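打印本页 | 发送邮件给同事 | 分享 3

工单:礼拜时刻屏与斋月开斋广播时间不一致
产品:Drumau 时刻服务(清真寺版)
站点:Trestwood 伊斯兰中心
提交人:Ayten Ekinci
处理人:Žydrūnas Kalnižas组,Žydrūnas Kalniņš
优先级:高
状态:待客户确认

问题描述
二月起,主礼拜殿的显示屏与地下餐厅的广播在昏礼(Maghrib)时刻上不同步。餐厅广播比显示屏晚 11 分钟。晨礼、晌礼、晡礼正常,宵礼未核对。餐厅供应开斋饭,广播晚播会使楼下的人晚开斋,楼上已经开始礼拜。两处设备使用同一账号,时区设置相同。

已尝试的操作(客户侧)
重启显示屏主机。
重启餐厅的 Paisan 功放和播放盒。
在管理页面重新选择城市,保存后无变化。

14:20 Žydrūnas Kalniņš
请提供两台设备的“计算参数”页内容,包括昏礼偏移、宵礼算法、高纬度规则和数据来源。请勿再次更改城市,否则本地缓存会被覆盖,无法比对。

15:05 Ayten Ekinci
显示屏:来源“服务器”,昏礼偏移 0,高纬度规则“夜间七分之一”。
播放盒:来源“本地文件”,昏礼偏移 0,高纬度规则同上。
本地文件是谁导入的不清楚。我问了 Bethel Ayele,她管餐厅排班,没有进过这个页面。

15:30 Žydrūnas Kalniņš
两台设备的数据来源不同。播放盒读取的是本地 CSV,服务器更新对它不起作用。请导出该文件并附在工单中。导出路径:设置 > 时刻表 > 本地 > 导出。

16:10 Ayten Ekinci
已上传,文件大小 900 KB。第一次上传失败,提示超时,第二次成功。

16:45 Žydrūnas Kalniņš
检查结果:
a) CSV 昏礼列已包含人工加入的延后值,所以偏移显示为 0,实际时刻仍然晚。
b) 其余各列与服务器一致,宵礼列也一致。
c) 文件编码为 UTF-8,带 BOM,播放盒可正常读取,与本问题无关。
d) 文件备注栏写有“开斋后延”。推测有人想推迟集体昏礼的成拜时间(iqamah),但改到了入时(adhan)列。

处理方法
1. 播放盒数据来源改为“服务器”。
2. 清除本地缓存,等待同步完成,状态灯转为常亮。
3. 如需推迟集体礼拜,请在“成拜间隔”中设置昏礼一项,不要修改入时。
4. 在测试模式下触发一次昏礼广播,音量降到 40。

间隔设多少属于寺方决定,支持组不提供教法建议。

17:20 Margus Luik(支持组,二线)
补充:日志中另有一条错误,代码 1000,为 NTP 服务器无响应。播放盒时钟偏差在一秒以内,不影响本工单,建议下次维护时更换 NTP 地址。Gruller 路由器默认拦截 123 端口,请网络管理员放行。

17:50 Ayten Ekinci
步骤 1 至 3 已完成。两处显示的昏礼时刻现在相同。测试广播还没有做,楼下正在备餐。路由器由 Hiếu Thân 管理,已转告。
另外,贵方知识库“开斋饭供应点设置”一页,手机上配图和正文重叠,顺便反映。

18:05 Žydrūnas Kalniņš
已确认重叠现象,原因是该页沿用旧模板,样式表未加载。修正后的配图段落如下,请在手机上查看是否正常。 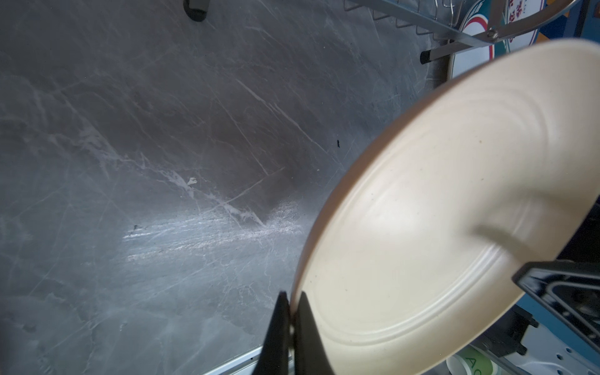 图 1 米白色陶瓷盘,盘面有同心圆棱纹

如仍有重叠,请回复手机型号和浏览器版本。

18:15 Ayten Ekinci
手机上正常了。

18:25 Žydrūnas Kalniņš
知识库问题另立工单并关闭。本工单保持“待客户确认”,收到以下两项后关闭:
测试广播结果;
宵礼时刻的核对结果(显示屏与播放盒各报一次)。
旧 CSV 请保留一份,文件名加“停用”,不要放回播放盒的导入目录。播放盒重启时会扫描该目录,发现有效文件后自动切回“本地文件”。

评论(2) | 打印 | 邮件
本网站使用 Cookie 以保存登录状态。继续浏览即表示同意。[接受] [设置]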